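Viterbi decoder in NumPy: soft decisions worse than hard at low SNR?
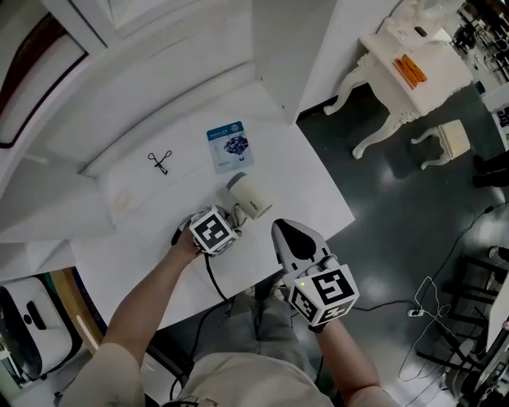

Hala Daher: Check your noise scaling first. If you set sigma from Eb/N0 and forget the code rate, a rate 1/2 code gets 3 dB less noise than it should, and the two curves stop being comparable.

flilta_dev: The rate is in there. Sigma is sqrt(1/(2*R*EbN0)), linear, R = 0.5. Constraint length is 7, generators 171 and 133 octal, BPSK over AWGN, 2000 bits per block. Hard decisions match the published curve. Soft is worse than hard everywhere below 6 dB.

Suha Qudah: What is the traceback depth?

flilta_dev: 9.

Suha Qudah: Far too short. Rule of thumb is five times the constraint length, so 35. I use 70 for anything punctured. At 9 the survivor paths haven't merged.

meireles: Short traceback hurts both decoders. It doesn't explain soft losing to hard. I'd look at the sign of the branch metric.

Suha Qudah: He didn't say both runs used the same depth.

flilta_dev: They didn't. The hard version does full block traceback with tail bits. Only the soft one is windowed.

meireles: Then I withdraw half of that. Still print the metrics for a noiseless block. If 0 maps to +1 and you maximize correlation, the correct path should score 2 per trellis step.

flilta_dev: Noiseless gives 2 per step. With depth 70 soft now beats hard by a bit under 2 dB at a BER of 1e-4.

Hala Daher: Expected gain. Run more blocks before you trust the low end, you want at least 100 error events per point.

cornidura: Or use a library and skip all this.

meireles: Most of them default to a window too. Same bug, harder to find.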